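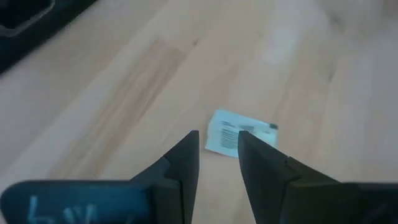 # Monti Play Bill Set with Clear Cups

Sold by Joleo. Item in stock at the Vurnirent warehouse.

The Monti set is a bundle of green paper play bills and a pair of clear plastic cups to keep them in. It is meant for counting practice, board games that have lost their money, pretend stores, tip jars in school plays, and the kind of tabletop sorting where small flat things have to be picked up and put away. The bills are paper, so they fold, crease and curl the way paper does.

## What comes in the bundle

- 100 play bills, pale green with darker green printing, all the same size
- 2 clear plastic cups
- 1 paper band for the bills

The amber glass listed as the Baltetetti is a separate item. Many people order it along with the set so they have a third container that looks different from the clear ones. It can be added on the order page.

## Using it

Any flat table will do. A light wood top works well because the green shows up clearly on it and a dropped bill is easy to find. Glass tops are harder, since a new bill lies very flat on them and is difficult to get a fingernail under.

Take the band off and fan the stack before the first use. New bills stick together at the cut edges, and it is easy to hand over two when you meant one. After they have been through a few rounds they separate without trouble.

For sorting, spread a small number of bills over the near half of the table and stand the cups toward the back. Leave some space between bills. They can lie at any angle. Fold each one before it goes in, once across the short way or twice if you want more room in the cup. A folded bill can be seen through the side of the cup, so you can check what has been put away without tipping anything out.
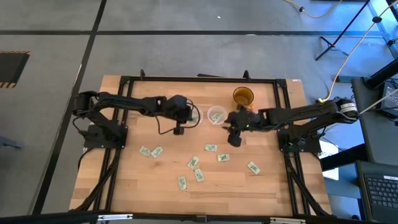
Do they have to be folded, or can I just roll them? I bought the set in September for my kitchen table and my kids roll everything. The rolled ones spring open and push each other up over the rim. Also wondering if I can get more cups without buying more money.

Rolling is fine if you only put a few bills in each cup. With more than that, folding keeps them lower. Press the fold with a thumbnail and it will open less. Extra cups are sold in pairs under the same listing as the Baltetetti glass. They are the same cups that come in the bundle.

## Setting out the cups

Put the two clear cups side by side, close to the back edge, and stand the glass to the right of them if you have one. Left-handed users may want to reverse this. The plastic cups weigh very little when empty and will slide if a sleeve catches them. A folded bill in each doesn't change that much. If sliding is a problem, put a small dot of removable putty under each cup.
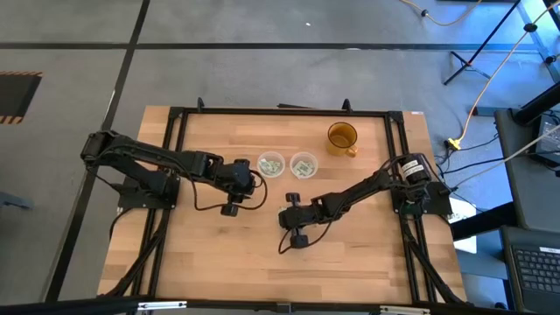

Some rules we have found useful for games at home:

1. Decide before starting which cup is for which player.
2. Leave the glass empty and use it as the bank, or leave it out altogether.
3. Pick up one bill at a time.
4. Count the cups at the end with the bills unfolded.

For a pretend store, the clear cups do well as a cash drawer, one for the storekeeper and one for change. Write prices on slips of paper in pencil.

## Care and storage

Keep the bills dry. They can't be laminated without becoming too stiff to fold, and the ink may smear if it is rubbed with a damp cloth. Flatten them under a book overnight before putting the band back on.

Wash the plastic cups by hand in warm water. Don't put them in the dishwasher or the microwave. They are sold for storage and play, and we don't recommend drinking from them.

The Baltetetti is glass and should be kept out of sets used by young children.

## Ordering

Single bundles ship in a flat carton with the cups nested. Refill packs contain bills only. Schools and clubs can order refills in bulk, up to 4000 bills in one carton; ask Joleo for the carton price before ordering, as it isn't shown in the cart.

Returns are accepted if the paper band hasn't been removed. Cups that arrive cracked are replaced without a return. Send the order number and a photo of the crack.

Related items: Monti refill pack, Monti cup pair, Baltetetti amber glass.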